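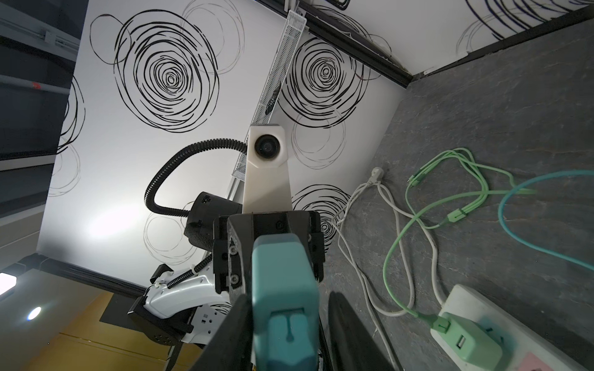

A teal plastic part between two dark gray gripper fingers.

Publish the drawing with the part

Every small plastic part was once a drawing with dimensions and tolerances on it. The drawing is the cheapest component of the product to distribute, and it is the one manufacturers keep back. I think any company that stops selling a spare part should be required to publish the drawing for it.

The case that settled my opinion was a latch. I own an Evwood dehumidifier, bought new, with a tank held in place by a molded clip. The clip failed after 4 years. Evwood no longer stocks it and suggests a replacement tank assembly, which is also out of stock. The compressor, fan and humidity sensor all work to specification. The unit cannot run because a switch behind the clip does not close.

I measured the broken clip with calipers and drew it up in an evening. The outside dimensions were simple. The hook was harder, because the worn face no longer showed its original angle, and a few degrees decide whether the tank holds or slips. I printed 7 versions before one closed the switch every time. With the drawing I would have printed one.

The usual objection is that a drawing gives away the design. For a clip this is weak. A competitor with a sample and a scanner has the geometry by lunchtime. The owner at home, without a scanner, is the one kept out.

The second objection is liability, and it deserves more attention. A home-printed part in the wrong material can creep, crack or soften near a heater. I would exclude pressure parts, mains insulation and anything in a brake or a gas path. I would also require the drawing to state the original material and the load it was designed for. A warning attached to real numbers is more useful than silence, and people are already printing guesses.

Some firms manage it. Pikau, which makes shelving hardware, keeps 400 drawings on a plain web page going back to discontinued lines. The files list wall thickness, draft and fit class. Suksawat does the same for its window fittings, though only as scanned sheets — legible, if you are patient with the small type.

My proposal is narrow. When a part leaves the catalog, its drawing goes up within 14 days and stays up. No support line and no promise of fit. The file already exists on a server somewhere, and copying it to another one costs almost nothing.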